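Keeping a coffee corner tidy when everyone uses it

I've rearranged our coffee table more times than I'd like to admit, and since August it has finally stayed more or less usable. A few habits that stuck, in case they help with yours.

Coffee beans in a white bowl with a metal spoon, and a stack of patterned paper cups lying on its side: 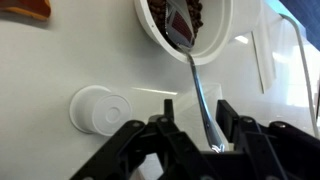
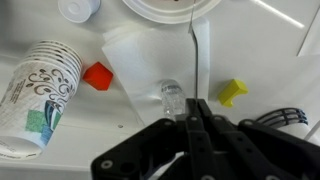 I scoop from a bowl these days and leave the big bag shut in the cupboard. Only tip out what you'll get through in a day or two, as beans go stale quickly in the open (mine taste of cardboard by day four!). A deep spoon is better than a flat one, and it must be bone dry. One damp spoon and you get beans stuck to everything.

Paper cups: buy the sleeve of 100 and keep them nested until you need one. I lay mine down because a tall stack always goes over when somebody reaches across for the milk. Pull from the open end and try not to put your fingers inside the rims. If two cups jam together, give the outer one a gentle squeeze and a twist. Yanking just creases it.

White tops look lovely and show every single drip. I wipe mine with warm water and a tiny drop of washing-up liquid, then go over it again with a dry cloth, otherwise it goes streaky under the lights. Old coffee rings come off with bicarb mixed to a paste, left for ten minutes. I did try the Nuvby spray and it was fine, but bicarb is a lot cheaper.

Empty bottles and bits of scrap paper seem to breed on any flat surface, so I keep a small Bamik bin on the floor right by the table leg. Before that everything just sat there till Friday. Squash the bottles flat and put the lids back on, they take up half the room.

Next job is descaling the kettle, which I've been putting off for weeks.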